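Wire harness (bench and small appliance)

A wire harness, also called a loom, a wire set or just "the wires", is a group of insulated wires held together and finished at one or both ends so it can be fitted as one part. This article covers the small kind, found between a circuit board and a plug, switch, lamp or motor inside household goods and bench equipment. For the large kind used in cars see Vehicle harness. For mains leads see Power cord.

Small harnesses are short. Most have between two and a dozen wires. They are usually bought in with the board or made up by the firm that builds the final product, and they are one of the last jobs on a line still done largely by hand.

Names

"Harness" comes from horse tack, by way of aircraft work. "Loom" is the usual word in British shops. "Pigtail" means a short harness with one end finished and the other left bare or soldered down. "Tail" on its own is also heard. A harness with a plug at one end and a board at the other is sometimes called a captive lead, though some catalogs keep that name for a lead that leaves the case. No agreement on this. Older Wernstead parts lists use "fly lead" for nearly everything.

Parts

Wire. Normally stranded copper, because solid wire breaks when bent back and forth. Thin signal wires and thicker supply wires can share one harness. The covering is PVC in cheap goods, silicone where there is heat or a lot of bending.

Terminals. Small metal pieces crimped onto the stripped wire end. A good crimp grips the bare copper in one pair of wings and the covering in another. Bad crimps are the most common fault in harnesses of all sizes.

Housing. The shell that holds the terminals in the right order. Rectangular housings are the usual choice inside a case. Round ones are used where the plug goes through a panel hole. Nylon, mostly white or black. Clear plastic is used when somebody wants to check that the terminals are seated without pulling on them.

Board end. Either a second housing that mates with a header on the board, or wires soldered straight into pads or holes. Soldering is cheaper by one connector. Harder to replace.

Binding. Ties, tape, sleeving, lacing cord, or nothing at all. Very short harnesses are often left unbound.

Wire colors

There is no single color rule for small low-voltage harnesses. Red for positive supply and black for the return is a strong habit and most people will assume it. After that it is up to the maker. Green causes trouble: in mains wiring in many countries green, or green with yellow, is kept for protective earth, but inside low-voltage equipment it is widely used as a signal color, and a repairer used to mains work may read it wrong. White and yellow are the other common signal colors. Never trust color alone, check against the drawing or with a meter.

Some makers change colors in mid run when a reel runs out. The Votico bench timer is known for this, early units having a blue wire where the later ones have green, same pin, same job. The service sheet only mentions one of them.

Layout and slack

Length is set by the route, plus slack for fitting. Too short and the solder joints take the pull every time the case is opened. Too long and the spare wire has to go somewhere, often under the lid or against something hot.

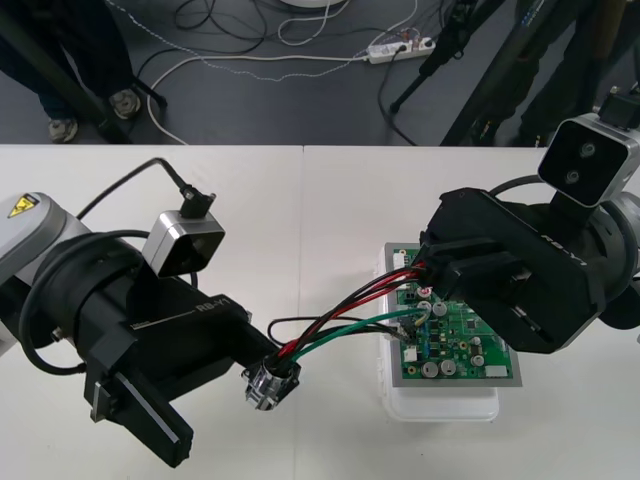 Slack is easiest to judge before binding, with the board raised off the bench and the plug laid out at its fitted distance. A low plastic container does well as a stand. It keeps the underside clear and lets the board be moved without dragging its parts over the table. Wires leaving from one corner, as with the red, black and green bundle on the green board shown, should run to the plug in loose curves with none of them pulled straight. One wire standing up in a loop of its own above the rest, like the thin black one, can be fed back toward the plug or left for the tie to gather in, depending on how much room there is over the board. If the loop comes from a wire cut longer than its neighbors it will come back wherever it is pushed, and has to be shortened or dressed into the bundle.

Twisting takes up slack too. Three or four turns along a short harness is enough, and it holds the wires together without ties. Overtwisting shortens the bundle and puts a turning force on the joints.

The smallest bend allowed depends on the wire. A common shop rule is no bend tighter than four times the outside width of the bundle, more if the harness will move in use, like the one in a hinged lid.

Making up

Usual order of work:

Cut all wires to length, using a stop or a marked board.
Strip both ends. Strip length is set by the terminal at one end and by the pad at the other, so the two ends often differ.
Crimp terminals.
Tin the board ends if they are to be soldered.
Load the housing, pin 1 first. Each terminal should click. Tug gently.
Solder or plug to the board.
Dress and bind.
Test.

Tinning before crimping is a mistake. Solder flows under the pressure of the crimp over time and the joint goes loose. Still seen in home repairs.

Soldered board ends need some kind of strain relief. Options are a tie through two holes in the board, a dab of neutral-cure silicone, or a second pair of holes the wire is threaded through before it gets to its pad. The threaded type is tidy and costs nothing except drilling. Hot glue is common in cheap goods and works until it gets warm. Acid-cure silicone, the kind that smells of vinegar, should be kept away from copper.

For larger runs wires are laid over a full-size drawing fixed to a sheet of plywood, with nails or pegs at the bends. This is the form board or nail board. For three or four wires it is more trouble than its worth and the work is done on a plain bench top. A light-colored surface is prefered, dropped terminals are small and dark floors hide them. White tops do show up flux stains.

Testing

Continuity first, each wire end to end. Then each wire against each of the others, for shorts. On a three wire harness that is three plus three checks, under a minute with a meter. A plug-in tester does the lot at once and is worth having past 100 pieces or so of the same pattern.

The pull test is destructive and done on samples. The wire should break or the crimp let go only above a set force, which depends on wire size. For the thin wire in its hand lamp, Dalgleish gives a minimum of 47 newtons in the older workshop manual. The later edition drops the figure and points to the terminal maker's own sheet.

Wiggle test: power on, harness gently moved along its length, watching for flicker or dropout. Crude. Finds broken strands a meter will miss.

Faults

Broken strands at the edge of the crimp, from nicking the copper while stripping.
Terminal not latched, backs out when the plug is mated.
Two wires swapped in the housing. More common in round housings, where pin numbers run clockwise from one face and counterclockwise from the other.
Cold solder joint at the board.
Covering melted back from the pad by too long with the iron.
Wire pinched under a screw post or between case halves.
Corrosion creeping up under the covering, seen as green or black copper when the wire is stripped. Cut back to bright metal or replace the wire.

The swapped-wire fault is the expensive one. Reversed supply will kill many boards at once, and the harness itself will look fine.

Repair

A damaged housing can usually be replaced without new wires, if the terminals can be got out. Each family of housings has its own release, either a tang on the terminal pushed down with a thin blade or a lock on the housing lifted. Photograph or draw the order first. Label wires if two have the same color.

Splicing in the middle of a small harness is allowed for most household repairs. Stagger the splices so the bundle doesn't get a lump, and put heat shrink on before joining, not after (everyone forgets once). Splices should not sit at a bend.

Where wires are soldered to the board, clean the old solder out of the holes before fitting new ones. Forcing tinned wire through a half-blocked hole lifts the pad.

Mating life

Plugs inside a case are rated for very few matings. Thirty is a typical figure for cheap tin-plated terminals. Panel plugs are meant for regular use and are rated much higher: the round plug on the Stavton label printer is listed at 4,000 cycles, and one repair club's tally had a unit reaching 2,430 before the latch wore, contacts still good. Gold plating helps. Tin against gold doesn't and should be avoided.

Storage

Made-up harnesses are kept flat in bags or hung by the plug end over a peg. Coiling tightly sets a curl that is a nuisance on fitting. Boards with harnesses already attached shouldn't be picked up by the wires, or stacked so that one board's plug rests on the next board's parts.

See also

Crimp terminal
Form board
Heat shrink sleeving
Power cord
Strain relief
Stranded wire
Vehicle harness

Categories: Electrical parts | Bench work | Household repair | Articles needing more sources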